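桌面抓取评测，物体摆放和复位大家都按什么规矩来？
小型机械臂版块 · 2020-10-09

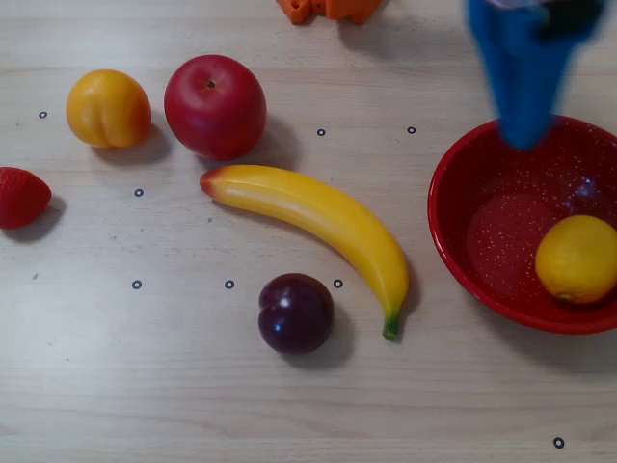 Lavanya Mudaliar

我们组最近想把桌面上的“捡水果放碗里”这套任务正经写成一份内部规程，写到一半写不下去了，上来求助各位！

先交代下背景。任务很老套：桌上散着几样塑料水果，夹爪一个一个抓起来放进碗里，全部进碗算一轮成功，超时算失败。我们用的末端是Horent的二指夹爪，控制软件是Kartha，桌面上贴了小黑圈当定位点。目前已经积攒了300轮左右的记录，结果上周我和同事对数据，发现两个人对“成功”的理解根本不是一回事……我觉得水果进了碗就算，他觉得夹爪得松开并且退出碗口上方才算。于是有44轮要重新判，看录像看得我眼睛都花了。

所以想问几件事，写得有点乱，大家见谅：

一个是摆放。每轮开始前水果的位置到底该固定还是该随机？固定吧，怕策略把位置背下来了；随机吧，人手摆出来的“随机”我自己都不信，摆着摆着就都摆成自己顺手的样子（我好像特别喜欢把桃子和苹果摆一块儿）。

再一个是定位点。我们贴那些圈本来是给相机标定用的，后来有人开始拿它们当摆放参考点，现在两种用法混在一起了。这样有没有问题？

还有就是中途碰不碰。比如香蕉滚了一下，滚到够不着的地方去了，人能不能伸手给拨回来？拨回来这轮还算不算？我们目前是看心情，这显然不行。

另外安全方面，大家做这种小臂的实验会不会也要求站位、急停那一套？我们实验室的老规矩是给大臂写的，套在小桌子上有点别扭，新来的同学基本不看。

有现成模板的话跪求分享，英文的也行。

Gráinne Ó Conaill

我在Vestdale带过差不多的项目，踩过的坑和你几乎一样，尤其是重判录像那段，看得我血压上来了，哈哈。说说我们后来怎么定的，不一定适合你们，挑着用吧。

成功判据要最先写，写在规程第一页，而且要写成旁边随便拉个人来看都能判的样子。我们的写法是：物体整体位于碗沿以内，夹爪与物体脱离接触，夹爪离开碗口上方，并且保持2秒不变。三条都满足才给这个物体记成功。你同事的理解我比较赞成，光看水果进碗不行，我们碰到过夹爪退出来的时候又把东西勾出去的，柠檬这种带个小尖头的最容易，你要是在它进碗那一刻就打了勾，后面就尴尬了。

还有，“全部进碗才算成功”这个指标我建议保留，但不要只记它。每个物体单独记一行：抓了几次、掉了没有、最后进没进。一轮里头前面都顺顺利利，最后一个李子没夹住，和从头到尾一个没夹起来，在你们现在的表里是同一个“失败”，太亏了，这么多轮白跑。

摆放的事，我们是提前用脚本生成好一份布局清单，每张布局一个编号，上面写清楚哪个物体在哪个位置、长条形的还要写朝向。操作的人照单子摆，不许临场发挥。香蕉一定要写朝向！梗那头朝哪边，弧口朝哪边，差一点抓取难度就差很多。我们第一版没写，两个班次的成功率对不上，查了快一个礼拜才想到是香蕉（当时真的很想吃了它，可惜是塑料的）。

布局清单分成两份，一份给大家平时调试用，一份锁起来只在正式评测时拿出来。两份千万别混着用。

定位点我会劝你们分开。标定用的圈，位置量好登记好，之后谁也别动。摆放参考另外弄一套，换个形状或者颜色，或者干脆不往桌上贴，用屏幕上的半透明叠加图来对位：把参考布局的照片和现在的相机画面叠在一起，挪到重合为止。我个人喜欢叠加图，桌面干净，而且物体本身就是最好的参照。要注意的是每次开工先核对一遍相机有没有被碰歪，不然叠加图越准你错得越整齐。

碗也是要登记的东西，很多人漏掉。碗的位置、直径、深浅、颜色，全都写进去。换碗就是换任务，记录要另开一组。反光也写一下，那种釉面亮亮的碗，灯一换角度，相机看到的东西就不一样了。同理还有桌上跟任务无关的杂物，积木也好螺丝刀也好，要么统统清走，要么作为干扰物写进布局单，编号、位置一样不少。最怕的是有时在有时不在，单子上又没有。

人为干预我们定得很死：从按下开始到这轮结束，手不进工作区。滚远了就滚远了，那也是策略的结果，照实记失败，备注里写原因。只有一种情况可以停，就是有可能弄坏设备或者伤到人，停了这轮标为“中止”，单独统计，不并到成功也不并到失败里，写报告的时候把中止的数目一起报出来。中止之后用同一张布局重跑，最多重跑2次，再不行就跳过并注明。

重跑这条很重要，不写上限的话总会有人一直跑到成功为止，他自己还觉得没什么问题。

安全我多啰嗦几句。小臂夹一下手指头也挺疼的，别因为个头小就当玩具。我们贴在桌边的只有短短几行：

复位物体之前，先让臂回到停靠位并切到暂停，看到指示灯变了再伸手。
急停按钮放在操作人不用站起来就能按到的地方，每天第一轮之前试按一次。
长头发扎起来，挂绳、围巾摘掉。
一个人摆物体的时候，另一个人不碰键盘。
速度上限写在配置里锁住，要改的话在本子上签名。

大臂那套制度不用废，在前面加一页小桌面的适用说明就行。不过正式的风险评估还是要按你们单位的要求走，我这几行代替不了。新同学不看规程这事，我们的办法是让他们自己照着规程摆三张布局，旁边的人拿叠加图检查，摆对了才给账号。比让他们签字管用多了。

模板我那份是六月重写过的，里面有些内部的东西，我删一删再放上来，别催哈。

路过的阿梁

固定还是随机都行吧，看你想测啥。测重复性就固定，测泛化就随机，两个都想要就跑两组。

我们用的Skurex的夹爪，指尖那层胶垫磨了以后成功率会往下掉，建议把换垫子的日期也记上。其他的楼上说得挺全了，我就补一个：录像文件名里带上布局编号，不然以后重判的时候你会哭的。

Lavanya Mudaliar

谢谢两位！！保持2秒那条我已经抄进去了，中止单独统计也抄了。香蕉朝向我们还真没写过，刚才回去翻了翻录像，朝哪边的都有……

想再追问Gráinne一句，你们的叠加图对位，允许偏多少算合格？我先按“肉眼看轮廓基本重合”写着，同事嫌太虚，正在跟我吵。

Gráinne Ó Conaill

你同事是对的，得给个数。我们是拿最小的那个物体的宽度做基准，中心偏差不超过它的十分之一，朝向另外看，长条的才查。你们先挑一张布局，两个人各摆几遍，量一下手摆到底能摆多准，再定这个数，别一上来就写个谁也做不到的。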